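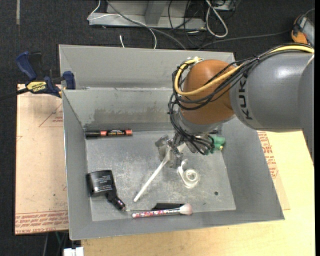 Search this site
Enter keyword
Filed under: Facilities & Maintenance

Compressed air: leak survey at Turnela

The leak survey of the Turnela compressed air network closed on 2026-07-07. Dilek Karaca tested 3892 joints with an ultrasonic detector at normal line pressure. Most of the leaks tagged were at push-in fittings and drain valves -- the main header had none.

Repairs are being made in order of measured loss. Five drain valves on the north branch will be replaced with the Cunik float type already used at Rantala. Line pressure stays at 7 bar until the last valve is in. A lower setpoint will then be tried for three weeks and the compressor load hours logged daily.

Branch shutdowns are posted at each isolation valve. Requests to move a shutdown go to Jarmo Laaksonen. The Jevville network is next, in September.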